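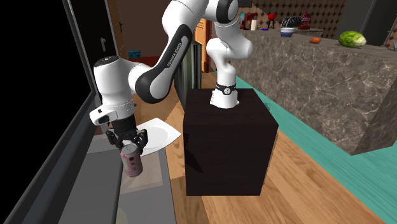 *Light wooden floor with visible grain, and a dark pedestal standing on it.*

**Wooden floor** is a floor covering made from timber, laid as boards, strips or small blocks. The term is used both for solid timber and for products in which only the upper layer is timber. Floors of stone, cork and bamboo are treated in separate articles, although bamboo is often sold in the same shops and is laid by the same methods.

## Materials

Timbers for floors are divided into hardwoods and softwoods. The division is botanical and does not always correspond to real hardness: some softwoods resist dents better than the softest of the hardwoods. Oak, beech, ash and maple are common in Europe and North America. In Australia the floor is frequently of eucalypt species, such as jarrah, spotted gum and blackbutt, or of cypress pine.

The colour depends on the species, on the part of the log and on the finish. Sapwood is usually paler than heartwood. Many timbers change their colour under daylight -- cherry becomes darker, while some walnut becomes lighter -- and for this reason a carpet that is taken away after years can leave a clear outline on the boards.

## Grain and sawing

The pattern on the face of a board is determined by the direction in which the log was sawn. Plain sawing gives arched figures and the least waste. Quarter sawing gives straight, nearly parallel lines, and such boards change their width less with the seasons. Rift sawing is between the two and is more expensive, as a larger part of the log is lost.

## Construction

Solid boards are normally joined by a tongue on one edge and a groove on the other. They are nailed to joists or to battens, or are glued on a flat base. Secret nailing, where the nail goes through the tongue at an angle, leaves no heads on the surface. In older houses the boards have square edges and are nailed through the face.

Engineered boards consist of a top layer of the chosen timber on a core of plywood or softwood strips. A top layer of 3 mm can be sanded only a few times. Floating floors are not fixed to the base; the boards are fixed to one another, and a gap of 10 mm is left at the walls and hidden under the skirting.

## Moisture

Timber takes water from the air and returns it, and it swells mostly across the grain. A floor laid too damp will open gaps when it dries. A floor laid too dry may press against the walls and rise in the middle, a fault known as *crowning* or *tenting* according to its form. *Cupping*, where the edges of each board stand higher than its centre, usually means that the underside is wetter than the face.

Boards are therefore stored in the room before laying. The period differs between suppliers. The handbook by Sadia Pirzada, *Floors of the Asley District*, recommends 8 days with the packs opened, and longer for boards above a cellar.

## Finishes

Oil goes into the timber and can be repaired in one place, but must be renewed regularly. Wax is the older method and gives a soft shine; it is marked easily by water. Varnish and polyurethane form a film on the surface, and when this is worn through the whole floor is generally sanded. Limewash and soap are used on pale floors, mainly in Scandinavia.

## Regional practice

In Asley and the neighbouring town of Mistel, kitchens were traditionally floored with short boards laid across the room, so that the worn ones near the stove could be exchanged separately. Pirzada surveyed 29 houses in Mistel and found this arrangement in almost all of them. The Jadoon sawmill supplied larch for the purpose until its closure.

## See also

- Parquetry
- Joist
- Skirting board
- Floor sanding

*Last revised 23/01/2007*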